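Home EV charging: garage and workshop tips

Charging at home is simple once the circuit is right. Most of the trouble we hear about comes from old outlets, long cable runs and chargers set to draw more than the wiring allows.

Find out what your panel can spare before you shop. An electrician can do a load calculation in under an hour. If the panel is close to full, ask about a charger that can be set to a lower current. A car that sits all night seldom needs the fastest setting.

Avoid extension cords. If the cable won't reach, move the charger or park the other way in.

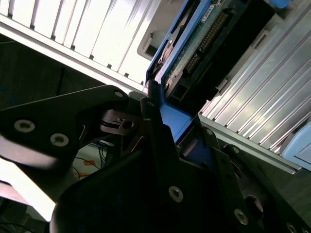
Bindu Acharya writes that she backed into the garage for two winters before paying to have her charger moved to the other wall, and that she would get the move done first if she had it to do over. Her electrician reused the old conduit for part of the run, so it may cost less than you expect.

Feel the plug and the wall plate after an hour of charging. Warm is normal. If either one is too hot to keep your hand on, stop and have the outlet replaced with an industrial-grade one. Cheap dryer outlets are not made for a heavy load every night.

Hang the cable in wide loops on a hook at shoulder height. Tight coils kink the jacket, and a cable on the floor gets driven over.

Set the schedule in the car or in the charger, but not both. Two timers that disagree are the usual cause of a car that hasn't charged by 6 a.m.
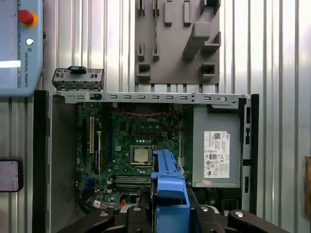
Dell motherboard in an open desktop tower.

Check for rebates before you buy. Some utilities want the application in before the work starts, and they may ask for the permit number and a photo of the finished job. Our reader in Lund got $1,000 back on an install and kept every receipt in one envelope.

Wipe the connector with a dry cloth every month or so. Don't spray cleaner or contact grease into the pins. Keep the cap on when the plug isn't in its holster, especially if you sweep or sand in the same garage.

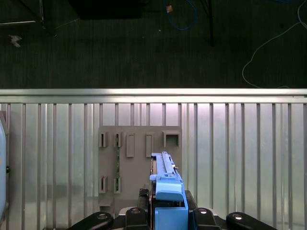 Test the ground-fault protection in May, when you check the smoke alarms. Follow the steps in the charger's manual, and if it fails to trip, switch off the breaker and leave it off until it has been looked at.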